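On the Road With the Girnent Project

By Usha Subramaniam

Visitors to the open day at Wenum on May 30, 2023, were asked to do very little. They signed a form, watched a short safety talk and took a seat in a hall to see how a car learns to read a road.

The demonstration began with footage from the project's road archive, shown on a large screen without sound.

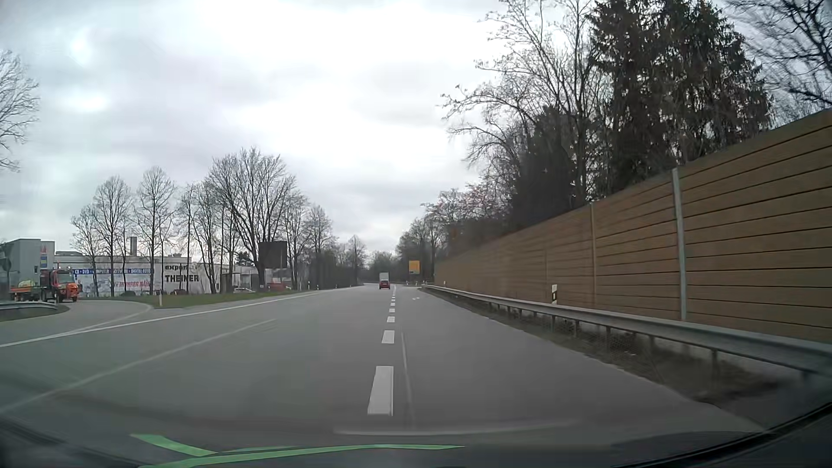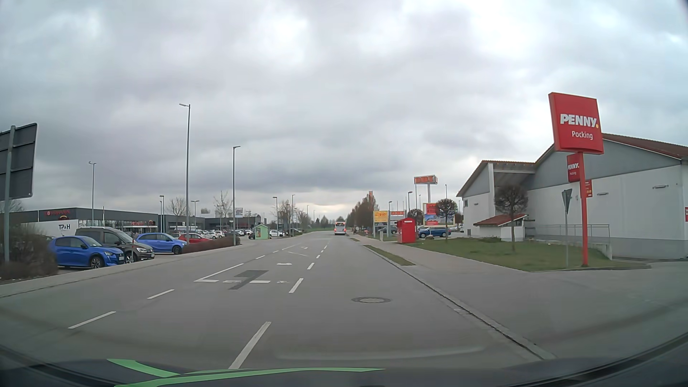

Views over the front of the car, from the road archive used in the Girnent driving project.

Girnent is the automated driving program at Wenum, now in its second year. Its archive holds 300 hours of ordinary driving, from which the team has selected 3,000 short clips for close study. Most show nothing dramatic. A car travels ahead in the distance, or a bus does, and the lane markings run on toward the horizon.

"People expect us to show them emergencies," said Tharun Hegde, who leads the perception group. "Our daily work is paint on asphalt. The software must know which line belongs to its own lane and which one leads away to a side road or a turning lane."

Worn markings received particular attention during the talk. Mr. Hegde paused the second view at the broken bars across the turning lane and explained that a human driver fills in such gaps without thinking. The program, named Cao, must be taught to do so, and must also report how certain it is of its answer. Patches and seams in the road surface are a common source of error.

Store signs present a different problem. A roadside sign may be large, red and mounted on a pole, yet have no bearing on how a car should proceed. Earlier versions of Cao gave too much weight to such objects – a fault the group expects to correct in the next release, planned for October.

After the talk, visitors moved in groups of six to the Murum test track behind the main building. Each group rode for two laps at low speed, with a trained safety driver at the wheel. Questions were taken at the end of each ride, and many concerned snow, cost and the position of the law.

Registration for the next open day will be announced by the Wenum visitor office. Places on the track rides are limited, and riders under 16 must be accompanied by an adult.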